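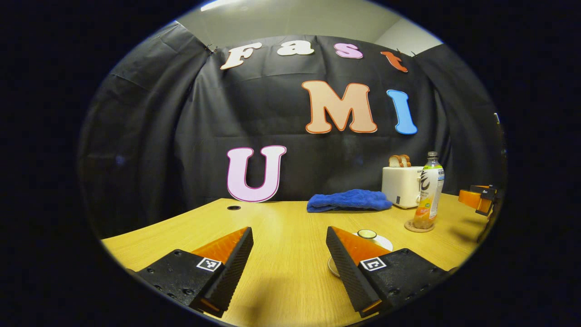
My aunt Pirjo left me her accordion, which I can't play, and half a share in a rowing boat, which I can't row. The other half of the boat went to a woman called Kerttu Lappalainen, and the letter from the solicitor said we'd have to agree between us what to do with it. I had never heard of Kerttu Lappalainen. I rang my mother and she went quiet, then said, "Oh, her," and started talking about the price of butter.

So off I went to Fatcombe in December, on two trains and a bus that smelt of wet dog, with the accordion on my knees (I'd had some idea of selling it down there – don't ask). The boat was called Tillia. I knew that much from the letter. I'd pictured something green and pretty, pulled up under a willow, and I'd got quite fond of it by the time the bus dropped me off.

Kerttu was waiting at the stop in a man's overcoat. She must have been eighty, and she was tiny! She looked at me, then at the accordion, and said, "You've got her chin, poor thing," and set off down the hill so fast I had to trot.

Tillia was in a shed behind the chapel, upside down on two trestles, and she wasn't green. She was the colour of old porridge and there was a hole in her I could have put my head through.

"How long has she been like that?" I asked.

"Twenty-seven years," said Kerttu. "Twenty-eight in the spring. Your aunt hit the pier."

"On purpose?"

"We were having a disagreement."

I waited for the rest of it but she was already locking up. She took me back to her kitchen and gave me pea soup and rye bread and a glass of something that made my ears hot, and bit by bit, mostly with her back to me, she told me. The two of them had bought the boat together when they were young and skint and working in the laundry at the big hotel. Every summer they rowed over to the island with a flask and stayed until it got dark. Then my aunt met Uncle Mäkelä (we never called him anything else, I couldn't tell you his first name now) and wanted to bring him along.

"In the boat?" I said.

"In the boat. There are two seats in that boat."

"Couldn't he have sat on the floor?"

Kerttu gave me such a look. I had some more soup.

They'd had it out on the water, with him standing on the pier in his good shoes, waving. Aunt Pirjo was rowing and she wouldn't stop shouting over her shoulder and she wouldn't look where she was going either. And that was it. She married him that autumn and moved away, and neither of them would sell her half, and neither would pay to have it mended. Every December my aunt sent a card with her share of the shed rent in it and not one word besides her name. Kerttu had kept them in a biscuit tin. She put the tin on the table and then took it away again before I could open it.

"There's a man, Espiritu," she said. "Trinidad Espiritu, over by the slipway. He says he could do the hull for 4,000."

"Four thousand! For that?"

"I told him he was a thief."

"Good."

"Then I counted up what she'd sent me. I never paid the rent out of it, you see. I paid it all myself, I was that cross." She wiped the table, although it was clean. "It comes to 3,664."

Well, I've never been quick at sums, but I got there. I looked at the accordion sitting on the chair by the door like a third guest. She looked at it too.

"Does it still stick on the low notes?" she said.

I said I had no idea, I'd never had it out of the case. So she got it out herself and strapped it on, and it nearly covered her, just the white hair on top and the slippers underneath. She played something slow and got it wrong and swore and started again. It did stick on the low notes. I missed the last bus.

In the morning we walked over to the slipway to see about the boat. Kerttu said I was not to speak, as she had a figure in her head and I had a generous face. I held the biscuit tin. Halfway there she stopped to get her breath and asked if I minded sitting with my back to the wind.

"Not really," I said. "Why?"

"She always did," said Kerttu, and off she went again.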